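Last updated: June

List: handheld-demos
Subject: Re: Cloth folding at home, two grippers, how much variety do we need?

I've trimmed the earlier message to the parts I can answer. The bit about the arm mounts I'll leave to the people at Cunik.

> We are setting up our first round of home recordings for the laundry
> tasks, using the two-handed kit. Our people have only done table
> work so far (cups, cutlery, the sorting trays) and they stand up for
> all of it. Three things we'd like to hear about from anyone who has
> done cloth before:
>
> 1. Does it matter whether they work on a table, a bed or the floor?
> 2. Dark clothes. Our test policy loses the edge of anything black
> after the first fold. Should we leave dark items out?
> 3. How long should one demonstration be? At the moment we let them
> run until the whole pile is done.
>
> We also have the remote-control station at Statatholm and could do
> the cloth tasks there instead, if people think that's the better way
> to spend the time.

Taking the last point first. We tried both for folding, and I would do the cloth by hand with the grippers. On the remote station the operator has to wait to see what the fabric has done before making the next move, and you get long pauses in the middle of a fold. The policy learns the pauses as well. With a gripper in each hand people feel the cloth go tight and carry on. We kept the remote station for corrections: the robot runs the policy, someone takes over when it gets stuck, and we add only the takeover part to the training set. That has worked well enough for us that we haven't changed it.

On question 1, yes, it matters, and you want more than one kind of surface. Our Busetano set was all table work and the policy it gave us was poor on anything soft. On a table the fingers can press down and slide under a hem. On a mattress they push the surface down and the hem goes with it, so people pinch from above and lift. Both are worth having. Beds also come with whatever is on them, and patterned sheets and woven or tiled mats give the tracking plenty to hold on to. Plain white bedding was the worst for us. If someone has a plain white duvet, ask them to fold it back before they start mapping the room. 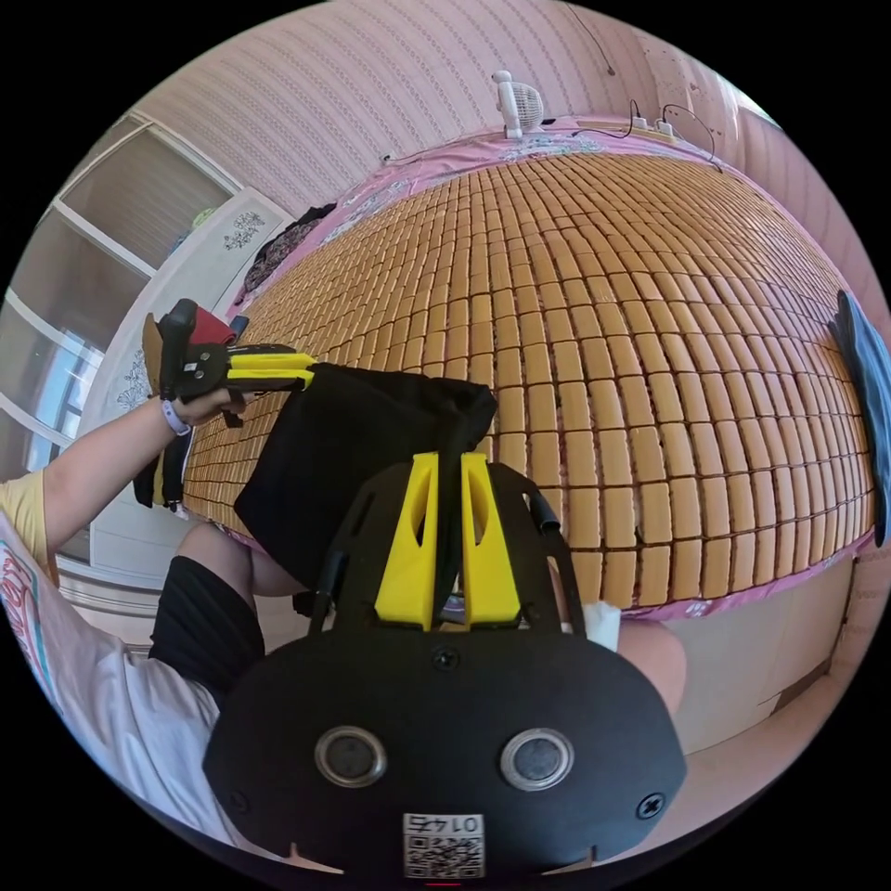 Sitting is fine too. We used to insist on standing and dropped it, as people sit down to sort clothes at home and the data ought to include that. The thing to check is that the wrists still have room to turn. If the elbows are pinned against the body or the knees, the grippers come in at the same shallow angle every time, and the arm on the robot then can't reach some of those poses. Have them do a few big slow movements before the first item and look at the replay before they go any further.

On question 2, please don't leave the dark items out. We did that for the first batch and had to go back for them. What helped was light from the side and a surface paler than the cloth. A window does the job in the daytime. After four in the afternoon in winter we had to throw a lot away, because the exposure kept hunting and the folds went to solid black. Also ask people to open the garment out once, fully, before they fold it. It costs a few seconds and gives you a clear view of the outline. Don't put black on black: if the rest of the pile is dark, keep it well off to one side, or the policy will reach for it halfway through.

On question 3, one garment per recording. Press start, pick up, fold, put down, let go with both hands, press stop. Long takes look efficient but if the tracking jumps anywhere you lose the lot. Of the first 69 long takes we made, almost half had a jump somewhere past the middle. Since going to short ones we throw away far fewer, and when we do it is one shirt.

Some smaller things, in no order:

Both grippers should be in view of each other for most of the fold. If one goes behind the back or under the sheet, the relative pose drifts and you won't notice until you train.

Check finger wear. The fingertips go smooth with cloth faster than with anything else we've tried, and people start squeezing harder to make up for it. We swap the tips after five days of folding.

Left and right get mixed up. Ours are labelled, but the label faces away from the person using it, so we now call out the number at the start of the session and write it on the sheet. We had two sessions with the hands reversed and found out from the policy, which crossed its arms.

Fans and open windows move thin fabric. For towels and jeans I wouldn't bother. For anything light, switch the fan off during the take.

Let people fold the way they fold. We wrote out a method for the Guerra sessions with the steps in a fixed order, and everybody slowed down trying to remember it. The only rule we kept is that one person should use the same fold for the same kind of garment all through a session.

If you do go with beds, I'd be glad to know what you use to mark the home position. We have been using a strip of tape along the near edge and it doesn't stay down on fabric.

Recent on this list
Re: Tracking lost when both grippers are close together
Takeover data: how much before the mistake do you keep?
Fingertip covers for cloth, what lasts
Re: Gripper width drifting after a knock
Drawer opening from the Statatholm station, first results
Mapping a small room before the first take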